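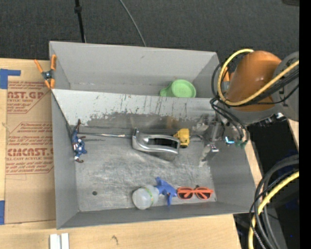 One of the picking cells at Ernano, Potcombe, with mixed items in the bin.

Ernano handles returns for online shops that would rather not do it themselves. Parcels come in at one end of the building, somebody opens them, and the contents have to be sorted before they can go back on a shelf or into a charity load. The firm let a small group of us in one morning in December. Eylül Oral, the shift lead, met us at the side door with visitor badges and a box of safety glasses.

We started in goods-in, where everything is still done by hand. There are 11 opening benches. People slit the box, check the slip, look at the item and type in a condition code. Eylül said they have no plans to automate this part, and after watching for ten minutes I could see the problem. One parcel held a pair of boots and somebody's half-finished crossword.

The arms are in the next room, past a set of strip curtains. Ernano has four cells now. Each one has an arm that reaches into a metal bin and takes out one item at a time. The bin in the cell I spent longest at had the sort of mix they use for trials: a Captain America figure, orange sunglasses, a green plastic cup, a plastic bottle and a shiny chrome handle. Igor Hrubý, the technician on duty, told me the shiny things and the clear things give him the most trouble. Soft toys are easy by comparison.

It looks more homemade than I expected. There was an orange spring clamp on the rim of the bin and blue tape on a piece of cardboard beside it. Igor said the clamps move every few weeks when they change something, so there is no point in making it pretty yet.

I asked what had changed for the people who used to sort. There are 50 on the day shift, the same as last year, but the jobs have moved. Six former sorters now look after the cells. They clear jams, swap bins and decide what to do when the arm gives up on an item. The software, which comes from a company called Vasylenko, puts a question on a screen and a person answers it.

Rohani Subramaniam sorted by hand for three years before she moved over. Her shoulders are better, she said, and the day goes slower. At the old tables people talked across to each other. At the cells you stand on your own, and the screens want an answer quickly. She has asked for two cells to be turned so the operators face each other. Eylül said that was being looked at – Rohani raised her eyebrows a little at this.

Pay came up too. Cell operators get a bit more per hour, but the old bonus for sorting speed is gone. Darmawan Teoh, who is still on the benches, said he had worked it out and would be slightly worse off if he switched, so he is staying put for now.

Coffee was in the canteen upstairs, with decent cheese rolls. The tour ran to noon and finished at packing, which was quiet when we got there. Parking is tight, and the number 165 bus stops right by the gate. Ernano plans to take another group in the spring, and sign-up is at the front desk.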